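Stop Buying Grippers by the Spec Sheet

By So-ying Hsueh
June | 2 min read

Print this page
E-mail this article

Every gripper comparison I get sent starts with payload. One vendor says 80 newtons, the next says 200, and the meeting is over before anyone has picked anything up.

I think payload is close to the last thing a small shop should ask about. We ran 178 picks with the Amano fingers and the same number with the Vokero set. Both were strong enough for everything we make. They differed in how they let go, and in how long it took Angelica Pangilinan to get the fingertips changed.
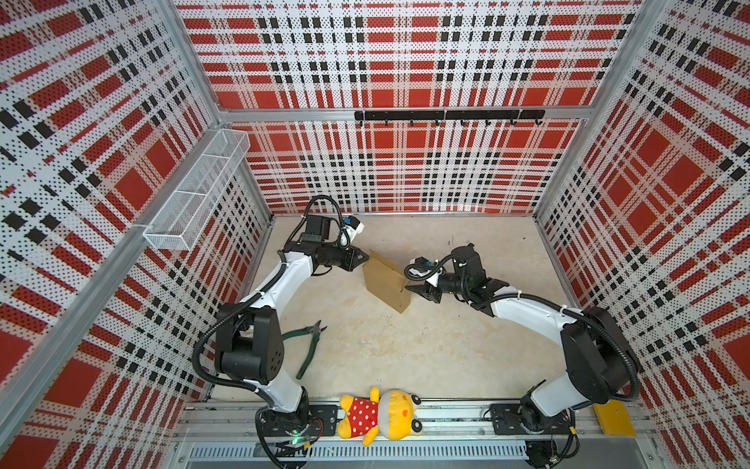

Two-arm work makes the spec sheet even less useful. Grip force is quoted for one gripper closing on a rigid block, and very little in a packing cell is a rigid block. Put a plain cardboard box between two arms, tipped at an angle, with one gripper's fingertips at an upper corner and the other coming in at the side, and the numbers to ask for are finger shape and approach angle — which vendors rarely print.

Ask for a loan unit. Run it on your own parts for a week before you compare prices.

Print | E-mail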